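Keeping Dust Down in a Home Workshop or Office

Dust gets into everything in a small room, and a room where things get cut, sanded or printed is worse than most. The routine below was worked out in a one-car garage with a bench at one end and a desk at the other. It takes less time than a big cleanup twice a year.

Start at the top

Clean high surfaces first. Shelf tops, light fixtures and the upper edges of door frames hold more than you would expect. Use a barely damp microfiber cloth and fold it to a clean side often. A feather duster only moves the stuff to the next shelf down.

Leave the floor for last. Wait half an hour after wiping before you vacuum, so whatever is in the air has come down.

Vacuum filters

Check the filter every month if you do any sanding. Tap it out over a trash bag outdoors. Washable filters need a full day to dry – longer in March, when the garage is still cold – and a damp one will cake up the first time you use it. We keep 3 and rotate them.

The Bekton bags from the hardware store fit most small shop vacuums. Fold the collar over before you pull the bag out or you will be cleaning twice.

Sanding

Do it outside when you can. If you have to work indoors, put a box fan in the window blowing out and open a door on the opposite side of the room. Grits of 300 and up make a very fine powder that hangs in the air, so keep the dust mask on for a while after you stop.

Wipe the bench down with a rag and a little mineral spirits. Lay the rag flat outdoors to dry before you throw it away. Never ball up a rag that has had oil finish on it, as it can catch fire by itself.

Rugs and mats

A rubber mat inside the door and a coarse one outside will catch most of what comes in on shoes. Shake both out weekly. Skip carpet in a workshop altogether.

Electronics

A desktop computer pulls in room air all day and should be opened up at least twice a year, more often if it sits on the floor. Shut it down, unplug it, and take off the side panel. Lay the case on its side on a table with good light.
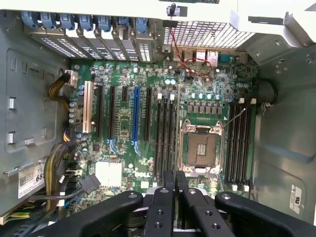
Side panel off, with the slot covers and the board in easy reach.

Touch bare metal on the case before you put your hands in. Use canned air in short bursts with the can upright. Hold fan blades still with a finger while you blow them out. Punched covers and mesh grilles clog first, and a soft, dry paintbrush loosens what the air leaves behind. Don't use a household vacuum inside the case, and don't spray cleaner on anything in there.

Check that no wire is resting against a fan before the panel goes back on.

Printers, routers and power strips need only a dry cloth and a little air through the vents. Unplug them first.

Between cleanings

Keep saws and sanders under an old bedsheet. Screws and small parts stay cleaner in jars with lids than in open trays. Empty the trash can before it is full, and change the furnace filter on schedule if the room shares ducts with the house.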